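Projects > Textile reuse > Parnen > Progress reports

We use cookies to remember your settings on this site. Accept | Only necessary

Parnen Linen Room: second progress report to the Murnmont Fund

Dear colleagues of the Fund,

With this report we inform you about the work in the linen room from January until now. The first report spoke mostly of the rent and the shelves. The present one speaks of the fabric itself, how we receive it, sort it, fold it and give it out again.

What has come in

In the period we received 229 pieces. The largest part is bed sheets and pillowcases, then towels, then tablecloths and lengths of fabric which were never sewn into anything. Most of it came from two guest houses in Gallegos which were changing their bedding. The quality was better than we expected in our plan, but the sizes are very mixed. A sheet for a narrow bed and a sheet for a wide bed look the same when they are folded, and in the first weeks we gave out several wrong ones. The families brought them back and were patient with us.

Now every sheet is opened fully on the sorting table before it goes to the shelf. We check the corners and the middle, where the cloth becomes thin first, and we pin a paper label with the size. It takes more time than we wrote in the application. We would like to keep doing it in this way.

Folding

In the application we promised one method of folding for all pieces. We have changed this. Flat sheets are folded in half lengthwise twice and then in three, so the label stays outside. For fitted sheets the same method gave thick and uneven piles which fell down, so the corners are put one inside another first and the elastic side is turned in. Towels are rolled. Fabric lengths are laid flat, smoothed by hand from the middle to the sides and folded as few times as possible, because the old creases are difficult to iron out afterwards.

The written instruction for the folding is one page long. Two pages was too much, people did not read the second one.

Mending

Small holes and open seams are repaired on Tuesday evenings. So far 19 pieces have been mended and returned to the shelves. Pieces which cannot be saved are cut into cleaning cloths, and the school in Parnen takes these from us. We have stopped repairing elastic for the moment. The one we bought was too stiff and pulled the cloth together, and we are looking for a softer kind.

Money

The shelves and the sorting table are paid in full. The storage boxes from Korport were delivered late, and 3 of them had broken lids. Korport has replaced the lids without cost. From the line "small materials" we have spent about 200 euros on thread, pins, labels and washing powder. The line for transport is almost not used, as both guest houses brought the linen themselves. We ask for your permission to move a part of it to the washing costs, which are higher than planned — the tablecloths especially need a second wash.

What is not yet done

The list of stock is still on paper. We had promised a table on the computer by this time and we are sorry for the delay. The curtain for the window side of the shelves is also missing, and coloured fabric should not stand long in the sun there. For now we keep only white linen on that side.

Next period

We want to finish the list of stock, hang the curtain and find one more place which can give us towels, as these leave the shelves fastest. We also plan a short folding afternoon for the families who asked for it. The next report will contain the washing bills.

With kind regards,
Parnen Linen Room
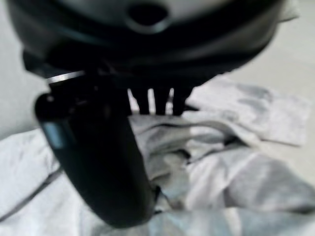 Comments (3)

Guest
For the fitted sheets, have you tried to store each one inside its own pillowcase? We do it at home and the set stays together. It also solves the question of the size, you only write it once.

Parnen Linen Room
Thank you, we will try it with the full sets. Many of our sheets came without pillowcases.

Guest
Do you accept single curtains? I have four, all from different windows.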